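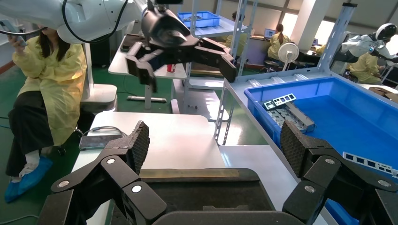

Sorting day: a thread about metal parts, blue bins and slotted shelving

1/ OK so I promised a few of you a parts storage thread back in July and then got completely buried. Today is the day! It's mostly going to be me being enthusiastic about bins. Mute me now if that's not your thing.

2/ Quick background for new people. I look after the parts area in our workspace, which means metal frame pieces, perforated bar, brackets, and all the little stuff that goes with them. When I took it over, the Flavik inventory sheet said we owned 2,268 pieces. Where were they? Great question.

3/ The big blue plastic bin is where everything lands first. Frame parts with the rectangular cutouts go in there, and the long perforated bar with the square holes just gets laid across the corner of it (it does not fit and it never will, I've made my peace with that).

4/ Rule I stole from a Bouchard workshop handout: a bin on a table is a question, a bin on a shelf is an answer. Kind of corny! But it works for me. If it's still on the white table it hasn't been sorted, and people know to leave it alone.

5/ White tables, by the way. Love them for this. Gray metal on a white top is so easy to spot, and you'd be amazed how fast a small bracket vanishes on a dark bench. I will say they show every single scuff, so if that bugs you, put a mat down under wherever you dump the heavy stuff.

6/ Shelving! We went with slotted steel uprights, the kind where you can move a shelf up or down a few slots whenever you change your mind. I change my mind a lot. Budget for the whole corner was 1,000 dollars and I came in at 870 with the crates included, and yes I've been bragging about it all month.

7/ Do yourself a favor and build the thing with the shelf boards on the floor next to you in order. I put mine together in the wrong order, had to back out a bunch of bolts, and said some words.

8/ Now the part I really wanted to show you, which is the shallow crates. I fought for these. Everyone wanted deep ones because "they hold more" and sure, they do, and then whatever you need is at the bottom under everything else.
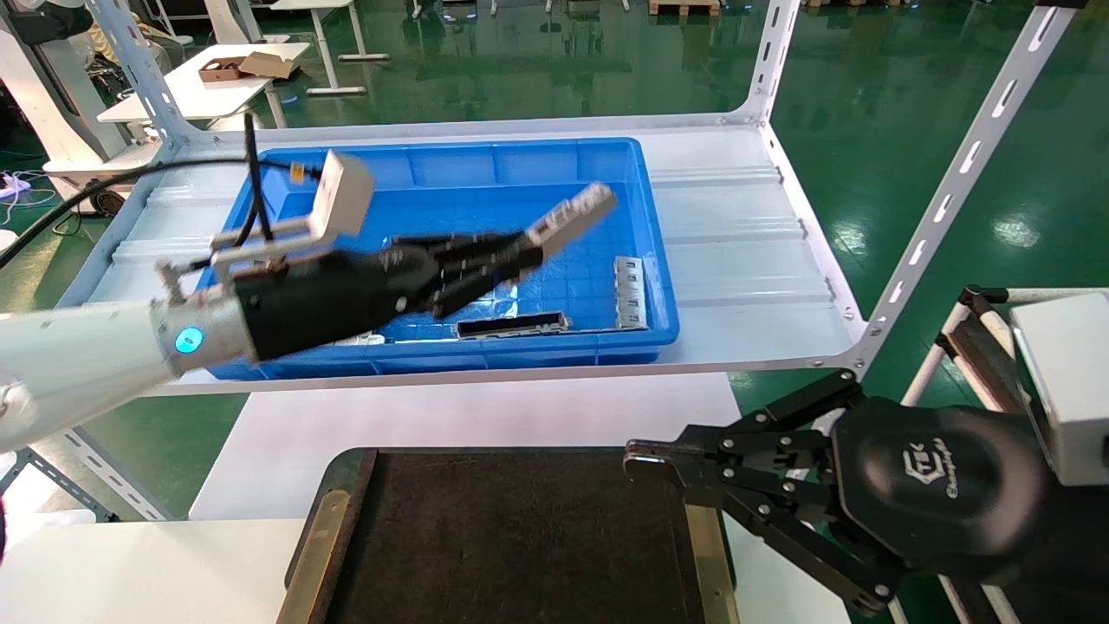 Shallow blue crate on the white shelf, with a bracket standing on its edge at one end.

9/ Look at how much room there is to get your fingers in. Gridded floor, low ribbed walls, and you can see what's in there from standing height without dragging the crate out. The long dark piece with the silver rim lies flat up front, the perforated bracket goes on its edge by the side wall. Flat things flat, brackets up on edge. I'm a little obsessed.

10/ Labels: I'm putting them on the rim where I can. Front faces get bumped and the corners peel, and then somebody "fixes" it with tape. The Polley label refills come in a pack of 30 and I've already ruined several by trying to write on them with a dried-out marker.

11/ Somebody asked about weight on the shelves. I keep the heavy bar down low and only put trays of small stuff up high. If I need a step stool AND both hands to get it, it's in the wrong place.

12/ Still on my list: end caps for the cut bar, and a proper home for the extra-long pieces. Wikelberg has a vertical rack I keep opening in a new tab and closing again. If you own one, tell me whether it wobbles!

13/ Also open to ideas for the tiny fasteners. I've tried jars, I've tried a tackle box, and right now it's sandwich bags. Please don't judge the sandwich bags. Replies are open and I'll check them once this last bin is done.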